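Ticket: Mug-to-coaster task, wrist recordings rejected at import
Project: Gristura
Opened by: Randi Sjögren
Assigned to: Siebe Van Dijk
Priority: Normal
Status: Resolved
Opened: May 31, 2023

Randi Sjögren
The importer is throwing out a lot of the mug-to-coaster episodes. We have 673 recorded so far and the last batch of 200 is the one with trouble. The error is always the same:

episode rejected: stream length mismatch (wrist, joints)

The earlier batches went in clean. Same arm, same task text, same operators. I tried running the import again on the second workstation and got the same list of rejects, so I don't think it is the machine.

Siebe Van Dijk
Which recorder version was used for the last batch? And can you tell me if the rejects are in a block or scattered?

Randi Sjögren
Dornari, the version that was pushed to both stations last week. Rejects are scattered. The short episodes pass more often than the long ones.

Siebe Van Dijk
Thanks. Long ones failing more often sounds like dropped frames. The joint log keeps its own clock, so if the wrist stream loses frames the two drift apart and the importer gives up once the gap is over its limit. Please send a couple of stills from the affected batch so I can check exposure and focus at the same time, and tell me what is on the counter. I want to rule out somebody having changed the setup halfway.

Randi Sjögren
Nothing was changed on purpose. Counter is the marble one, coasters in a row, strawberry tray in front with the mugs and cups. The operator picks a mug from the tray and puts it on the coaster named in the task text. Stills are below.
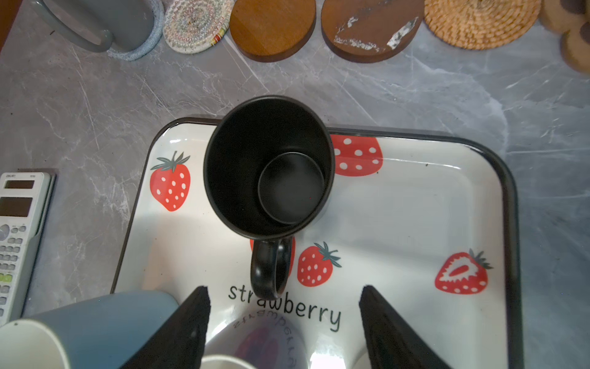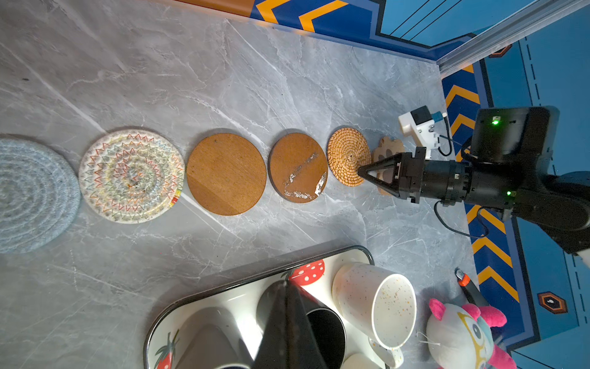 Attachments: two stills, mug-to-coaster, coaster row and strawberry tray

Siebe Van Dijk
Got them. Sharp enough for our purposes. There is some glare on the right half of the tray in the first one, but we have trained on worse and it has nothing to do with the frame count.

One thing for the labels, separate from the import problem. The two round wooden coasters are close in color. If the task text only says "wooden coaster" the episode is ambiguous. The one with the white patches should be called the worn one, every time. The light wooden one at the end of the row needs its own name too.

Randi Sjögren
I'll ask Jocelyn to go through the task texts. Some of them do say only "wooden coaster".

Siebe Van Dijk
Now the drops. Please do the following on the station:

1. Stop the recorder and close the preview window.
2. Run the stream check for 30 seconds with the arm parked.
3. Run it again while somebody moves the arm through a full reach to the far coasters and back.
4. Post both numbers here.

Randi Sjögren
Parked: no drops. Moving: 11 dropped frames.

Siebe Van Dijk
So it only happens with motion. That points to the cable or the plug at the camera end. Marta had the same thing on the Mabuza station in November. Please reseat the plug, then check that the cable has enough slack at full reach. If it goes tight, move the tie back toward the base.

Marta Melnychuk
Confirming that. On ours the tie was too close to the wrist. It looked fine with the arm at rest and pulled on the plug every time the arm stretched out. We moved the tie back by a hand's width – no drops after that.

Randi Sjögren
Reseated the plug and moved the tie. Ran the moving check three times, no drops in any of them. Recorded a few new long episodes and they all import.

What do we do with the rejected ones? I would like to keep them if possible.

Siebe Van Dijk
Don't pad them. Sølve has a repair script on the Karnmont share that lines the streams up again using the frame times, if the frame times were saved. Anything with a gap during the grasp itself should be thrown out, since that is the part the model needs most.

Sølve Halvorsen
Script is in the tools folder. Run it on a copy. It writes a list of what it fixed and what it left alone, and marks where each gap falls. It does not touch the task text, so fix the labels in a separate pass.

Randi Sjögren
Ran it on a copy. Most of the rejects came back and now import. The rest have gaps during the grasp or no frame times. I have moved those out of the set and we will record them again.

Jocelyn Panganiban
Task texts are done. "Wooden coaster" by itself is gone. We now use "plain wooden coaster", "worn wooden coaster" and "light wooden coaster". I added the three names to the operator sheet.

Siebe Van Dijk
Good. I've added the moving stream check to the start-of-day list for both stations. Closing this. Reopen if the mismatch error comes back.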